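Obituaries and Death Notices: Frequently Asked Questions
The Esdale Ledger, Readers' Desk
Last updated 2023-02-09

We get a lot of mail about the deaths pages. Some of it is kind, some of it is in capital letters, and much of it asks the same things. These are the answers we keep retyping.

What is the difference between a death notice and an obituary?

A death notice is written and paid for by the family or the funeral home. It says who died, when the service is, and where to send flowers. An obituary is written by our staff, costs nothing, and may mention that the deceased once lost a council seat by 12 votes. Families sometimes prefer the first kind.

How do you decide who gets an obituary?

We look for people whose lives touched a fair number of others in Esdale or Pfister County. That takes in former mayors, but also the woman who ran the lunch counter at Dollell's for most of her working life. Money doesn't come into it. Neither does how many times you call.

Why didn't you print the cause of death?

Usually one of two reasons. Either the family asked us to leave it out and the person was a private citizen, or we don't know. When a public official dies in office we do ask, and if the answer is "no comment" we print that there was no comment.

But everybody online already knows what happened.

Everybody online knew last December that a retired county clerk had been poisoned. She had pneumonia. She was also, when the first posts went up, alive, and not pleased. We don't print a cause until we have it from the family, the attending physician, or the medical examiner, and a comment with 100 likes is none of those.

How do you confirm that someone has died?

We call the funeral home. If there isn't one yet, we call a relative, which is the worst part of the job and gets handed to whoever came in latest that morning. A post, a text from a cousin, or a screenshot of a text from a cousin is a reason to pick up the phone. We've been late with a death because of this rule, and we'd rather be late.
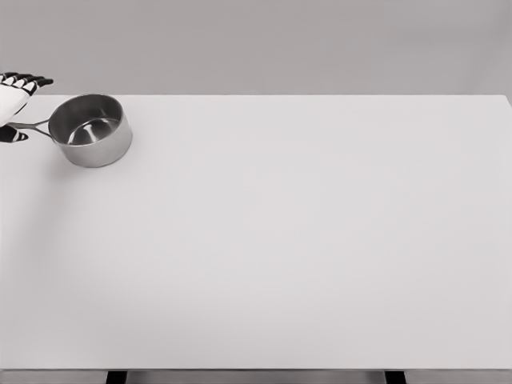

The same goes for statements from an employer. A city department announcing a death on its letterhead is good enough for the fact of the death, but we still check the age and the spelling of the name. You'd be surprised how often a person can work somewhere for 30 years and have their name misspelled on the way out.

Do you write obituaries in advance?

Yes, for a handful of people. No, we won't tell you if you're one of them. One former state senator asked to see his and sent back three pages of corrections, mostly adjectives.

How do I submit a death notice?

Use the form on the Notices page or stop by the front counter. The form runs on a system called Zestura, which times out if you leave it alone too long, so write your text somewhere else first and paste it in. We need the name of the funeral home and a daytime phone number. Notices received by noon run in the next day's paper.

Can I include a photo?

One photo per notice, at no extra charge. Older pictures are fine — plenty of people in our pages are forever in uniform or holding a fish. Please don't send a photo of a computer screen showing a photo.

Can I say what I really think of the deceased?

Within limits. We'll print "she did not suffer fools." We won't print the list of fools.

You made a mistake. What now?

Write to the Readers' Desk, Box 1221, Esdale, or reply to any newsletter. Tell us what's wrong and how you know. Online versions are fixed the same day with a note at the bottom saying what changed. Print corrections run on page two, where they have been since before any of us got here.

Will you take down an old obituary?

Almost never. It's part of the record, and other families use it to trace their own. If there's a safety concern, such as a home address, we'll look at removing that line.

Why are the comments closed on these stories?

We tried leaving them open. See the question about the county clerk.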